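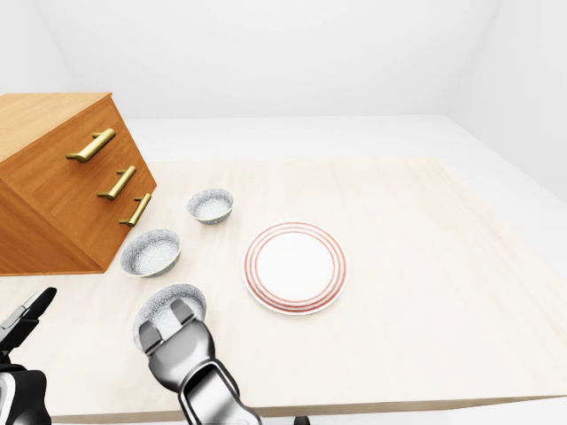
Gasano 가구말 모음

README (한국어판), 버전 2
마지막 수정: 2026년 1월 26일

Gasano는 집에서 쓰는 나무 가구의 이름과, 그 가구를 손질할 때 쓰는 말을 모은 작은 자료입니다. 언어는 한국어, 스페인어, 포르투갈어입니다. 표제어는 268개입니다. 저는 한국어를 어른이 된 후에 배웠습니다. 그래서 이 문서의 문장이 조금 딱딱할 수 있습니다. 틀린 곳을 발견하시면 고쳐 주시기 바랍니다.

시작한 계기

제가 한국에서 처음 서랍장을 고치려고 했을 때, 철물점에서 필요한 부품의 이름을 말하지 못했습니다. 사전에서 스페인어 corredera를 찾으면 "미닫이"나 "미끄럼 홈"이라고 나왔습니다. 가게에서는 "레일"이라고 불렀습니다. 다른 가게에서는 "서랍 레일"이라고 해야 알아들었고, 나이가 많은 목수는 제가 말하는 부분을 "길"이라고 불렀습니다. 사전에 있는 말과 가게에서 통하는 말이 이렇게 다르다는 것을 그때 알았습니다. 처음에는 제 공책에만 적었는데, 나중에 Yolanda Ñahui 씨와 Raquel Carvalho 씨가 같은 종류의 공책을 가지고 있다는 것을 알고 세 공책을 합쳤습니다.

들어 있는 내용

파일은 모두 UTF-8로 저장한 TSV입니다. 한 줄에 표제어가 하나씩 있습니다.

terminos.tsv: 표제어 전체
ejemplos.tsv: 예문. 표제어에 따라 예문이 없는 것도 있습니다
fuentes.tsv: 어디에서 들었는지, 또는 어디에서 읽었는지에 대한 기록
pendiente.tsv: 아직 결정하지 못한 말 33개

terminos.tsv의 열은 다음과 같습니다.

id: 번호. 한번 준 번호는 다시 쓰지 않습니다
ko: 한국어
ko_tienda: 가게나 공방에서 쓰는 한국어. 표준어와 같으면 비워 둡니다
es: 스페인어
pt: 포르투갈어
parte: 분류 (몸체, 서랍, 문, 철물, 마감, 도구, 고장)
nota: 메모. 어느 언어로 써도 됩니다

ko_tienda 열은 버전 1에 없었습니다. 버전 1을 쓰던 분은 열의 순서가 바뀐 것에 주의하시기 바랍니다. 열 번호로 읽는 스크립트는 깨집니다. 열 이름으로 읽으면 괜찮습니다.

한국어 표기에 대하여

표준어를 ko에 넣고, 실제로 들은 말을 ko_tienda에 넣었습니다. 일본어에서 온 말도 지우지 않았습니다. 공방에서 그 말을 듣고 뜻을 찾으려는 사람이 이 자료의 주된 사용자라고 생각하기 때문입니다. 대신 nota에 "순화어 있음"이라고 적었습니다.

띄어쓰기는 저에게 가장 어려운 문제였습니다. "서랍 손잡이"는 띄어 쓰고 "문손잡이"는 붙여 씁니다. 저는 이 차이를 이유로 외우지 못하고 그냥 하나씩 확인했습니다. 검색할 때는 공백을 없앤 다음에 비교하는 것을 권합니다.

"장"이 들어가는 말

서랍장, 옷장, 책장, 찬장, 장식장, 신발장. 스페인어로 옮기면 공통되는 글자가 하나도 남지 않습니다. cómoda, armario, librería, alacena, vitrina, zapatero. 포르투갈어도 비슷합니다. 처음에 저는 "장"을 따로 표제어로 두었습니다. 그런데 "장"만으로는 스페인어 칸에 무엇을 써야 하는지 알 수 없었습니다. 지금은 "장"에 id만 남아 있고, nota에서 각 가구의 번호로 보냅니다.

반대 방향의 문제도 있습니다. cajonera는 서랍이 있는 가구 전체를 말할 때도 있고, 책상 아래에 넣는 서랍 부분만 말할 때도 있습니다. 저는 두 줄로 나누었습니다. cómoda와 cajonera를 모두 "서랍장"으로 옮겨도 대화에서는 문제가 없지만, 가구를 사고팔 때에는 크기를 오해하기 쉽습니다.
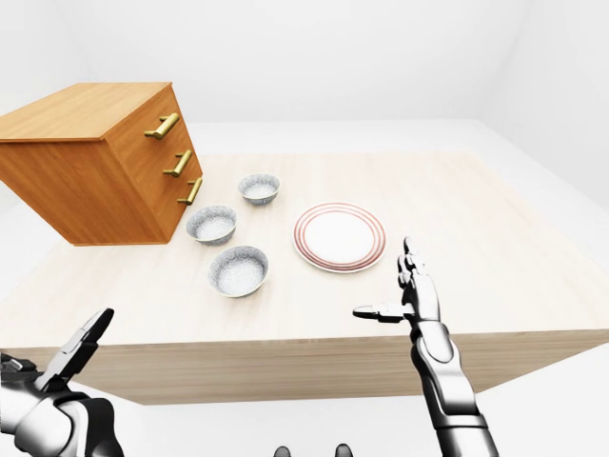
Raquel Carvalho 씨는 cómoda와 cajonera를 나누는 것에는 찬성하지만, 포르투갈어 칸에 cómoda 하나만 쓰면 브라질 사람이 불편할 것이라고 했습니다. 브라질에서는 cômoda라고 쓰고, 포르투갈에서는 cómoda라고 씁니다. 악센트 하나의 차이인데 검색에서는 다른 글자입니다. 그래서 pt 칸에 두 표기를 모두 넣고 세로줄(|)로 나누었습니다. 첫 번째가 브라질 표기입니다. 이 규칙은 pt 열 전체에 적용됩니다.

고장을 나타내는 말

이 부분이 자료에서 제가 제일 좋아하는 부분입니다. 서랍이 잘 안 열릴 때 한국어는 아주 자세하게 말할 수 있습니다. "뻑뻑하다", "걸리다", "끼다", "덜컹거리다", "주저앉다", "들뜨다", "휘다", "틀어지다". 스페인어에서는 저는 보통 se atasca라고만 합니다. Yolanda Ñahui 씨는 se traba도 쓴다고 합니다. 두 말의 차이를 우리는 오래 이야기했지만 결론이 없습니다. pendiente.tsv에 있습니다.

"휘다"와 "틀어지다"는 다릅니다. 판이 활처럼 굽으면 "휘다"이고, 네 귀퉁이가 한 평면에 있지 않으면 "틀어지다"입니다. 다만 "틀어지다"는 문틀이나 서랍의 직각이 맞지 않을 때도 쓰므로, 예문을 꼭 함께 읽어 주십시오. 스페인어 alabeado는 뒤의 뜻에 더 가깝다고 생각해서 그렇게 연결했습니다. 목공을 직업으로 하시는 분의 의견을 듣고 싶습니다.

마감에 대한 말 중에서는 "칠"이 어렵습니다. 옻칠, 기름칠, 니스칠, 페인트칠. 스페인어는 barniz, aceite, pintura처럼 재료의 이름이 앞에 나오고, 한국어는 행동이 이름 안에 같이 들어 있습니다. 17개의 표제어가 "칠"로 끝납니다.

수집 방법

가게에서 들은 말은 집에 와서 적었습니다. 녹음은 하지 않았습니다. 따라서 기억의 잘못이 있을 수 있습니다. fuentes.tsv의 seguro 열이 "no"이면 한 번만 들은 말이고, 다른 곳에서 확인하지 못한 말입니다. 말해 주신 분의 이름과 가게 이름은 기록하지 않았습니다.

Culletti와 Tanguy의 옛 부품 목록에서 가져온 말도 있습니다. 낱말만 가져왔고 설명문은 우리가 새로 썼습니다. Korstead 목록은 읽기만 하고 사용하지 않았습니다. 그 목록은 영어에서 번역된 것으로 보였고, 실제로 그렇게 말하는 사람을 만나지 못했습니다.

알려진 문제

- 지역에 따른 차이를 거의 다루지 못했습니다. 한국어는 대구와 그 주변에서 들은 말이 많습니다.
- 경첩 종류의 이름이 부족합니다.
- 7월에 추가한 예문은 교정을 한 번만 보았습니다.
- parte 열에서 "장부"와 "장부 구멍"의 분류가 서로 다릅니다. 다음 버전에서 고치겠습니다.
- 엑셀로 열면 id 앞의 0이 사라집니다. 가져오기 메뉴에서 텍스트로 지정해 주십시오.

고치는 방법

틀린 말을 발견하시면 id와 바른 말, 그리고 그 말을 들은 곳을 메일로 보내 주십시오. 한국어, 스페인어, 포르투갈어, 영어 모두 괜찮습니다. 여러 개를 한꺼번에 보내실 때에는 TSV로 주시면 제가 편합니다. Naveed Ghauri 씨가 보내 준 검사 스크립트가 tools 폴더에 있습니다. 빈칸과 중복된 번호를 찾아 줍니다.

이용 조건

CC BY 4.0입니다. 출처에는 "Gasano 가구말 모음, 버전 2"라고 써 주시면 됩니다. 수업 자료로 인쇄하실 때에도 같은 조건입니다.

관련 자료
Gasano 부엌말 모음 (준비 중)
버전 1에서 버전 2로 옮기는 방법
공방에서 쓰는 치수와 단위
스페인어 예문 읽기 안내
바뀐 내용 전체 보기

문의: Cristian Cabrera | © Gasano | 맨 위로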